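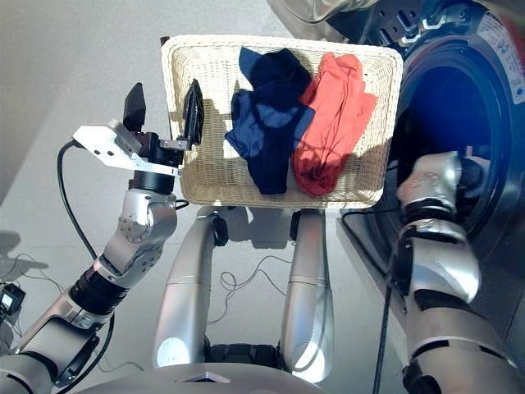 Blue and red-orange garments in a woven basket.

PRESS RELEASE
For immediate use
Marklow, 16 April 2000

Inlow publishes results of household water use study in Marklow supply area

Inlow has today published the results of its household water use study, carried out in the Marklow supply area over two recording periods. The report gives figures for the volume and timing of water drawn for washing clothes, washing dishes, bathing, toilet flushing and outdoor use. It is intended for supply engineers, planners and makers of domestic appliances.

The first recording period covered 1576 households. The second, which began in September, covered 1632. Households were drawn from six districts, chosen to give a spread of property age, plot size and mains pressure. All of the properties had a single supply pipe and an accessible stop valve. Properties with a shared supply were left out of the sample, as flow through a shared pipe cannot be assigned to one household with the method used.

Method

Each property was fitted with a Vulunach register on the incoming supply, downstream of the stop valve. The register records a pulse for each fixed volume passed and stores the time of each pulse. The stored record was read out at the property and taken to the Inlow office for analysis. No change was made to the internal plumbing and no register was fitted to individual taps or appliances.

Use was assigned by the shape of the flow record. A cistern refill gives a short draw with a steady fall towards the end as the float valve closes. A washing machine gives a group of separate draws, spaced according to the programme selected. A bath gives one long draw at close to the full flow of the tap. Washing up by hand is the least regular of these and was the most difficult to assign. Where two uses overlapped and could not be separated, the volume was entered as mixed use and is reported in its own column.

Households also kept a written diary during part of each period. Entries were asked for under plain headings, with space for the time, the appliance and the programme. The diaries were used to check the assignment of draws and were not used to calculate volumes. Diary times were accepted as a match where they fell within eight minutes of the recorded draw.

Calibration was carried out by Van Acker. Registers were tested before fitting and again after removal, at low, middle and high flow. Records from registers that fell outside the permitted error at either test were withdrawn in full, including any part of the record that appeared sound. The household totals given above are those remaining after withdrawal.

Laundry

Clothes washing was the most regular of the assigned uses. Morning washing was more common than evening washing in all of the districts, and the difference was greatest in the districts with larger plots. Part loads were reported often in the diaries. The flow records show that a part load drew nearly as much water as a full load in most older machines, which do not adjust the fill to the weight of the clothes.

Sorting by colour had a measurable effect. Households that reported separate washes for dark and bright fabrics ran more programmes in a week, and a larger share of those programmes were part loads. The report does not recommend mixing colours. It notes that holding back a small wash until a full load is ready lowers the volume used per item, and that a half-load setting, where fitted, was seldom selected.

Hand washing of single garments was recorded in the diaries but was rarely distinct in the flow record. It has been reported under mixed use.

"The laundry figures are the most secure in the report," said Koen Van Leeuwen, who led the analysis for Inlow. "The draws are well separated and the diary agrees with the register in most cases. We would ask readers to take more care with the kitchen figures, where the spread between households is wide and the assignment is weaker."

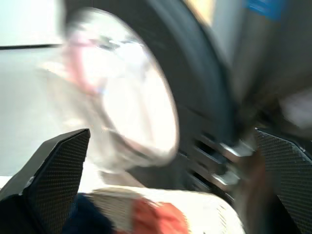
Inlow Releases, Vol. 6, No. 8

Dish washing

Kitchen draws were divided into filled-bowl washing, running-tap washing and machine washing. Filled-bowl washing appears as one medium draw followed by short rinses. Running-tap washing appears as a long draw at low flow, often interrupted. The second of these used more water per session than the first in all of the districts. Machine washing was recorded in too few households for a district comparison and is given as a single figure for the whole sample.

The report lists several causes of wrong assignment in the kitchen. Filling a kettle or a pan, rinsing vegetables and wetting a cloth all produce short draws that resemble a rinse. The analysis treats a short draw as a rinse only if it follows a longer kitchen draw within a set interval. Other short draws are placed under general tap use. The interval was fixed before the second period and the first period was then analysed again on the same basis, so that the two sets of figures can be compared.

Night flow

Flow between midnight and early morning was examined separately. A household with no intended use at night should show long spells with no pulse. A steady low pulse rate through the night was taken as evidence of a leak on the property, most often at a cistern valve. Households with such a record were told of it at the end of the recording period and were given the register readings. No repair work was carried out by Inlow during the study, and leakage volumes are shown apart from use.

Night flow was higher in the districts with older properties. Mains pressure also had an effect, but the sample was not designed to separate pressure from age and the report makes no claim on this point.

Limits of the study

The sample excludes flats on a shared supply, and the results should not be applied to them. Outdoor use depends heavily on weather, and neither recording period included a long dry spell. The diaries were kept by one member of each household, and uses by other members may be missing from them. Register records contain no information on water temperature, so no estimate of energy use can be made from this work.

Some households took part in both periods and some in only one. Results for the two groups are tabulated separately in the appendix. Differences between them were small for laundry and bathing and larger for outdoor use.

Further work

Teun Van Dijk, who is responsible for field work at Inlow, said that a further period of recording is being prepared. "The next fitting programme will use the same register and the same siting rules. We intend to include shared supplies by placing a second register on the branch pipe. That needs space which many of the older properties do not have, and a survey of pipe positions will have to come first."

Tables of hourly flow by district will be issued to supply engineers on request. Records for single households will not be released in any form.

Notes for editors

1. The report contains the full method statement, the calibration results supplied by Van Acker, and tables for each district and each recording period.

2. Volumes are stated in litres per household per day unless marked otherwise. Figures per person are given only where the diary recorded the number of people living at the property.

3. Inlow carries out measurement and analysis of domestic water supply. The study was paid for from its own research budget.

4. Printed copies of the report may be ordered from the Inlow office in Marklow. Requests should state whether the appendix is required, as it is bound separately.

Press contact: Koen Van Leeuwen, Inlow, Marklow

Ends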